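Stollalora Bowls: Dataset README

Welcome, and thanks for stopping by! Stollalora Bowls is a collection of recordings of robot arms moving bowls between a tabletop and a rack, which sounds like the smallest chore in the kitchen until you try to hand it over to a machine. We put it together at Janidport (our workshop and office) to help answer a question our families keep asking us: can it do the dishes yet?
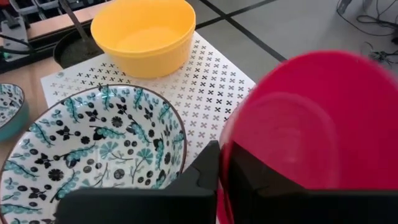 Egilsson wrote in after the August preview that picking up a bowl is fine, but until a robot can do it with a greasy one and a sink full of suds, the chore is still ours.

Fair point, and we agree with most of it. Washing isn't covered here at all, only the lifting, carrying and setting down, and those took us long enough!

Contents
Episodes: 1416
Held out for testing: 124
Longest episode: 60 seconds
Objects: plastic bowls in plain colors, patterned bowls
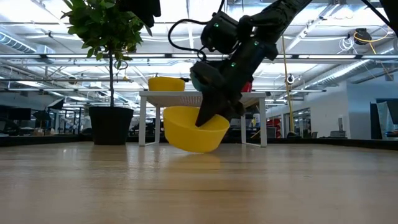

Fig. 2. Yellow bowl held by the rim over the table.

Known limits
Rims are the easy part. Nested bowls are much harder, and we left 21 failed attempts in the training files, labeled "fail", so please filter them out if you only want clean runs.
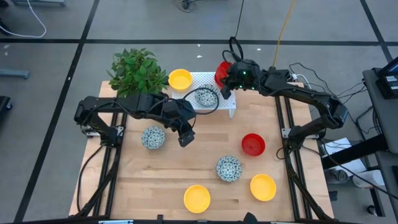

Mayuree Tanasarn
Dataset maintainer, Stollalora

Questions and corrections are very welcome, and if you train something on these files (the folks at Prustinia already have), do send me your results, good or bad. Please mention Stollalora Bowls by name in anything you publish.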